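Fostance Handling Study: Gallery
2 min read

The Fostance study examines how small accessories may be handled by a robot that has learned from human demonstration. Operators work with a pair of hand-held grippers, and their movements are recorded for later training. Neckwear was selected because it changes shape each time it is lifted. 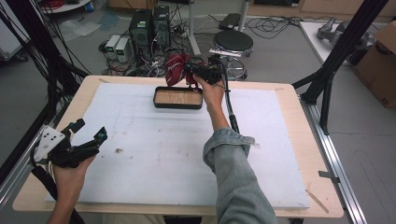 Demonstration with two hand-held grippers, December.

Each operator completes 50 demonstrations. The starting position of the item is varied between them, so that the trained model does not depend on a single layout.
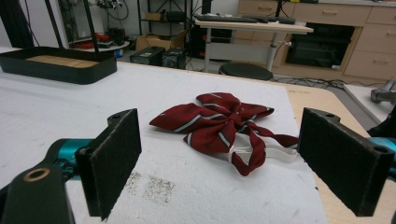
Recordings are reviewed at Nodton before they enter the training set. Those with a long pause or a dropped item are marked and kept separately.
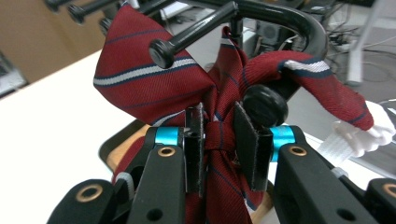
A striped tie held between the gripper fingers at the rack.

The trained model placed the item on the stand in 66 per cent of trials.

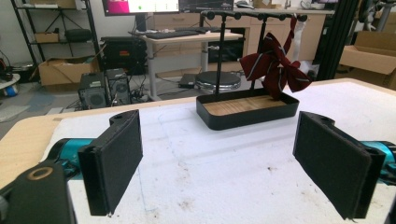 RESEARCH / METHODS

A further eight items will be added in the next phase.

We use cookies to improve this site. Accept | Manage settings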